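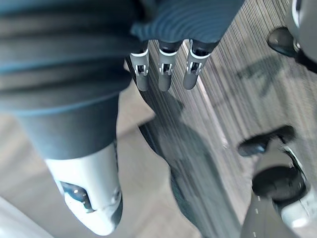

Broad folds in dark blue-grey fabric, lighter along the crests and darker in the creases.

Home Guides Laundry Steamers Parts Contact
Search this guide Go

Section 3: Setting up your Pathak 508 upright steamer

I've put together a lot of these steamers by now, at home and at the alterations shop in Radcombe, and I still think the printed sheet in the box rushes the first fill. So take your time with this part! You don't need any tools, just a flat floor, a jug of water and a towel.

Putting the pole together

1. Set the base on a hard floor near a grounded outlet. Leave it unplugged for now.
2. Open both clamps on the pole and pull the sections up until they stop. Close the clamps (they should snap, and if they only sort of fold over, you've got the section twisted a little).
3. Push the pole into the socket at the back of the base and turn the collar clockwise until it's snug.
4. Slide the hanger hook onto the top. The wide side faces you.
5. Screw the hose onto the base by hand. Don't use pliers on it – I cracked a collar that way and had to wait ages for a new one from Plumutholm.
6. Hang the steam head on its cradle so the hose makes one big easy curve down to the base.

Note: A hose that sags into a U shape will fill up with water and gurgle. Lift the head straight up over the cradle for a moment and the water drains back down by itself.

Filling the tank

1. Lift the tank off by its handle, flip it over and unscrew the cap.
2. Fill to the line with plain cold water. If your kettle gets crusty fast, use distilled.
3. Screw the cap on, turn the tank right side up over the sink and check for drips.
4. Lower it onto the base. You'll hear it glug a few times while the bottom chamber fills, and it's fine to wait for that.

Caution: Nothing goes in the tank except water. I know people like a drop of lavender oil in there. Oil gums up the heater and leaves spots on your clothes, and the spots are a pain to get out. Spray a linen mist on afterward if you want the smell.

First heat-up

1. Plug in, turn the dial to Low and point the steam head away from you and anybody else, pets included.
2. Wait 60 seconds. The light goes from red to green.
3. Let it steam into the towel until it stops spitting. New machines spit more than you'd expect, and the first steam can smell a bit like a new shower curtain.
4. Turn the dial to whatever your fabric needs and hang up something you don't love too much for practice.

Caution: Steam burns are nasty and quick. Keep your free hand below the head, never in front of it, and don't ever steam clothes while someone is wearing them. I don't care how late you are for the wedding.

Working on the fabric

Start at the top and let gravity help. Pull the hem down gently with your free hand and move the head slowly, almost touching. Soft knits and brushed cottons want hardly any pressure, and I usually do them from the inside. Heavy canvas takes a couple of passes and may still hold a crease where it was folded in the closet all winter. For pleats, clip the bottoms together with clothespins first (wooden ones, please, the cheap plastic kind go floppy).

Skip anything waxed, and test velvet on a seam. Side light from a window makes leftover folds much easier to find than an overhead bulb does, so I turn the pole until the light comes across the cloth.

When you're done, turn the dial to Off, unplug, let everything cool and empty both the tank and the bottom chamber. There's a little plug underneath for the chamber. It's easy to forget!

Back to Section 2 Next: Descaling

Comments

hernska_hemmer: Mine never stopped spitting until I found the drain plug. There was old water sitting in there from the last owner. Thanks for mentioning it.

tea and thread: Does the Hernska hose fit this base? Mine split at the bottom end.

Author reply: Sorry, no, the thread is finer on the Hernska. You'd need the Pathak one.

pleatsplease: Did my curtains Thursday night while they were hanging on the rod and it worked great, though my arm is still sore.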